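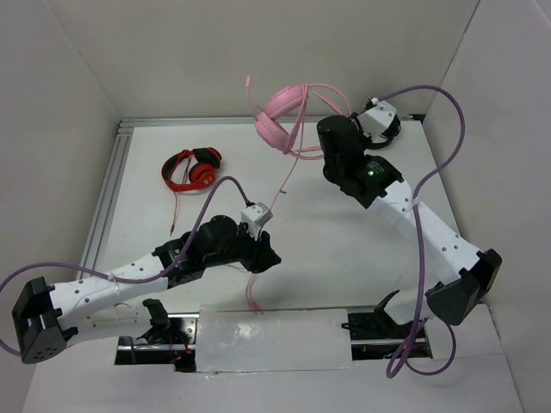 5 min read

Two Headsets

The ad said the pink one had been used by a woman who worked nights at Mullerico, and that if you put it on after ten you could still hear her calls. The seller wanted 31 dollars. I have paid more for less, but I have never paid it for a ghost.

"You're buying a headset," my sister said on the phone. "Either it works or it doesn't."

"He says it does both."

I bought it anyway. I also bought the red and black one, from the same seller, who swore it was ordinary. I trusted that claim even less. When a man goes out of his way to tell you a thing is ordinary, you start checking the seams.

I laid them on the white table. The pink cord was a mess, the kind of tangle you get from a drawer and not from the dead. I gave it ten minutes of my life. The red one had a thin red cord and no opinions.

At a quarter past ten I put on the pink headset and plugged it into nothing, as instructed. I heard my own blood going around. I heard the refrigerator, two rooms off. Then I heard a woman say, very clearly, "Thank you for holding."

I took it off and looked at it. Pink cups, pink band, pink boom for the microphone. There was no room in there for a woman.

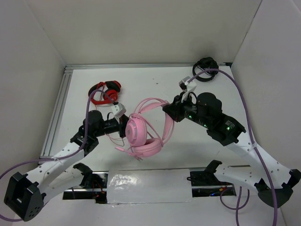 What Yeoh Said

Yeoh runs the repair counter on Skestgate and has heard every story there is about wire. He said a long cord will pick up a radio station if you let it.

"It wasn't a station. She thanked me for holding."

"Were you holding?"

I said I was holding the headset. He seemed to think that settled it.

He turned one cup over, pressed the cushion with his thumb, and offered me 5 dollars for it. Yeoh has never offered anybody money for junk. I put it back in my bag and walked home the long way, past the river, annoyed with both of us.

That night I listened again. It was October and the heat had just come on, so there was plenty of knocking to explain away. She came on at the same time as before. "You are caller 985," she said. "Your call is important to us."

I laughed out loud. It was the first thing she'd said that I knew to be a lie - I'd been in that line at Wastov Electric myself, back in the spring, and nobody's call had been important to anyone.

"Prove it," I said into the little boom.

There was a click, and some typing. She typed for a long time, the way they do when they're looking for your name.

"I see you're skeptical," she said. "Let me transfer you."

Across the table, the red one started to ring.

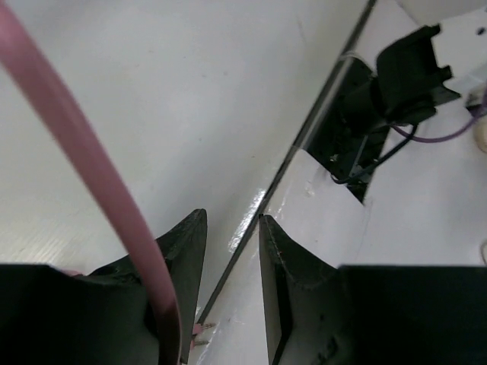

Anoma Bhuiyan, fiction contributor

I let it ring. A headset has no bell in it, and I wasn't going to answer something that couldn't be ringing. I sat there and ran the pink cord between my fingers, flattening out the bends.

"They're not picking up," said the woman in my ear.

"No," I said. "They wouldn't be."

"Would you like to continue to hold?"

I asked her how long the wait was. She said she'd have to check.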